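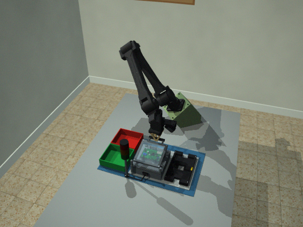 Paired-start evaluation is an old idea in statistics and a fairly recent one in manipulation research. Sawsan Twal has spent most of the past year applying it to a simulated board-sorting cell called Rilex, which her group at Grelo uses to compare learned policies before any of them reach hardware. The cell is small. One arm, bolted to a tilted block, works over a blue mat with a red bin, a green bin, a signal tower and an enclosure with a circuit board under its clear lid. The task is to lift the lid, take out the board, seat it in the fixture, read the tower and put the board in the matching bin.

"People see the cell and assume the result is about grasping," Twal says. "It's about how you compare two numbers. Grasping is what we had available to compare."

Her complaint with the usual procedure is simple to state. A policy is run from a set of random starting layouts and its success rate is recorded. Something is changed, the policy is run again from a new set of random layouts, and the two rates are compared. With a few hundred episodes per condition, the spread due to the layouts alone can be larger than the effect being measured. Groups then report a difference of a few points and build on it.

In the Rilex procedure every episode is run twice. Both runs share the same seed, the same object poses, the same controller noise and the same episode cap of 51 seconds. One thing differs between them, and the analysis looks only at whether the outcome changed.

"The success rate is almost a side product," Twal says. "I want the list of pairs that flipped. If a run passes with the shadows on and fails with them off, I have a seed, and I can replay that seed as often as I like."

The shadow condition is the one in the group's current report. The renderer in Rilex draws hard-edged shadows, and the signal tower throws a long one. The original policy had been trained on 80 demonstrations, all recorded under a single light position. Twal's question was whether the policy had come to depend on those shadows to judge height above the mat.

She ran 214 pairs. In 181 of them the two runs ended the same way, both passing or both failing. The remaining 33 split unevenly, with most of the failures on the side where shadows had been removed. She will not give a single percentage for the effect.

"If I give you one number, it will be quoted without the pairs," she says. "The report has the full table. Anyone who wants a percentage can compute one and put their own name on it."

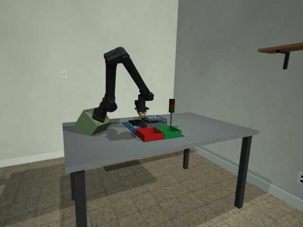 Rilex cell in simulation: arm over the mat, red and green bins at the near edge, stack light toward the rear of the table.

Most of the flipped pairs failed in the same place. The arm came down over the rear of the enclosure and closed its fingers too early, a short distance above the handle. Twal describes this as a height error and says it was consistent enough that she first suspected a bug in the simulator's contact model. She spent a good part of June ruling that out. The contact parameters were frozen, the policy was replaced with a scripted trajectory, and the scripted arm gripped the handle in every replay.

"After that I was willing to say it was the policy," she says. "Before that I was only willing to say it was something."

A second check came from the Tamošiūnaitė harness, a separate piece of software that reorders the camera inputs and blanks them one at a time. With the wrist view blanked, the policy's behavior in the shadowless runs hardly changed. With the external view blanked, it stopped making useful approaches at all. Twal reads this as evidence that the policy took its height estimate almost entirely from outside, where the shadow of the wrist closes on the wrist itself as the arm descends. The wrist view contains the handle and the board at close range, and in her opinion holds enough information to do the job alone.

"It had a better source and ignored it," she says. "That's a training problem. Under a fixed light the shadow is a perfect cue, so there's no pressure to learn the other one."

The fix her group tested was to vary the light position during training while leaving the number of demonstrations alone. Each demonstration was re-rendered, which is possible because the recordings store joint states and object poses in full. No new teleoperation was needed. The retrained policy is now going through the same pairs, and Twal declined to discuss those outcomes until the run is complete.
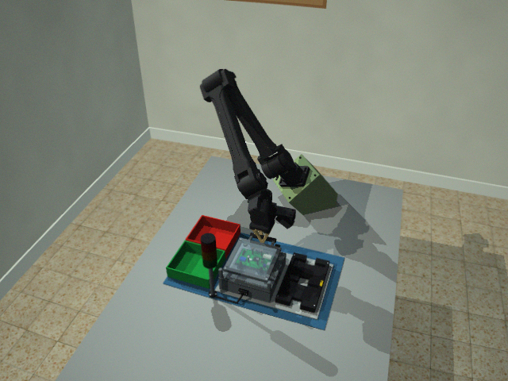 Page last changed: 28th January

Asked about the limits of the method, Twal starts with cost. Running everything twice halves the number of distinct layouts a group can cover on the same hardware. For a broad survey of a policy's abilities she would still use independent starts. Pairing is worth the expense when there is one suspected cause and the expected effect is small.

The second limit is determinism. Pairing assumes that two runs from the same seed, with nothing changed, produce the same result. On the group's first machines they did not. Floating-point differences between graphics cards were enough to shift an action slightly, and over a full episode the shift could grow into a different outcome. The group now pins each pair to one card and runs a null condition first, in which both halves are identical. Any flip in the null condition stops the batch.

"I'd ask for the null result from anyone publishing pairs," Twal says. "It costs a night of compute. Without it I can't tell your effect from your scheduler."

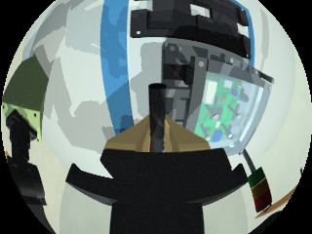

The third limit is the one she is asked about most often, and it concerns transfer. Nothing in the procedure shows that a policy relying on simulated shadows would rely on real ones. Real lighting is softer, and there is usually more than one source. A physical copy of the cell is planned at the Illidura site, but Twal does not expect paired starts to carry over cleanly, as a person cannot put a board back in exactly the same pose twice.

"We'll use a placement jig and measure how far off it is," she says. "Then the pairs are approximate pairs, and the analysis has to say so. I'd still take that over two unrelated batches."

She does not plan to add more conditions to the present report. Table texture and bin color have both been proposed by colleagues, and she regards both as reasonable. Her preference is to release the seeds, the null results and the shadow pairs first, and to let other groups replay the 33 flips with their own policies. The seed list is in plain text, one line per pair, with the outcome of each half in the last two columns.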